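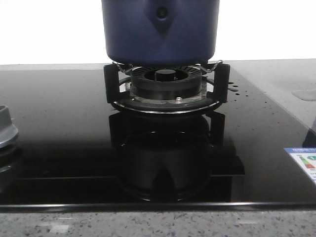 Rongrong Jin demande si l'eau chauffe plus vite quand le feu est réglé au maximum. Oui, mais seulement jusqu'à l'ébullition. Ensuite, la température ne monte plus : au niveau de la mer, l'eau bout à 100 degrés, que le feu soit fort ou doux. Un feu fort produit davantage de vapeur, et la casserole se vide plus tôt.

Le brûleur à gaz

Un brûleur comporte une couronne percée de fentes étroites. Le gaz se mélange à l'air, sort par ces fentes et brûle en formant une rangée de petites flammes. Des supports tiennent la casserole au-dessus du brûleur. Ils laissent un espace pour que l'air circule. Sans air, le gaz brûle mal.

Une flamme bien réglée est bleue. Si elle devient jaune ou orange, il faut prévenir un adulte : le brûleur est peut-être sale ou mal remonté.

Du fond vers le haut

La flamme chauffe le fond de la casserole, et le fond chauffe l'eau qui le touche. Cette eau se dilate un peu - elle devient plus légère que l'eau froide à volume égal - et elle monte. L'eau froide descend à sa place. Ce mouvement s'appelle la convection.

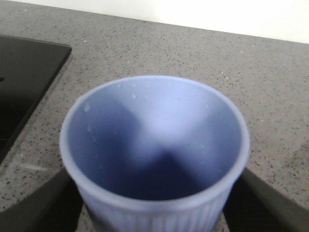

Dernière mise à jour de la page : 2 avril 2018

Le gobelet en plastique

Un gobelet en plastique ne va jamais sur le feu. Le plastique ramollit puis fond à des températures que le métal supporte sans difficulté. Il sert à mesurer l'eau froide et à la verser. Les nervures verticales, à l'extérieur, rendent la paroi plus rigide et moins glissante.

Quelques petites taches claires peuvent se voir sur la paroi intérieure d'un gobelet. Une goutte d'eau reste accrochée au plastique si elle est assez petite : son poids ne suffit pas à la faire glisser. Quand elle s'évapore, le calcaire qu'elle contenait peut laisser une trace blanche.

À faire avec un adulte

Verser 3 gobelets d'eau froide dans une casserole. Allumer le gaz à feu moyen. Noter l'heure d'apparition des premières bulles, puis celle de l'ébullition. Les premières bulles contiennent surtout de l'air dissous dans l'eau ; les grosses bulles de l'ébullition sont de la vapeur. Éteindre le gaz et laisser refroidir avant de vider la casserole.

Texte : Huiling Kang. Relecture : Zhenhua Cheng.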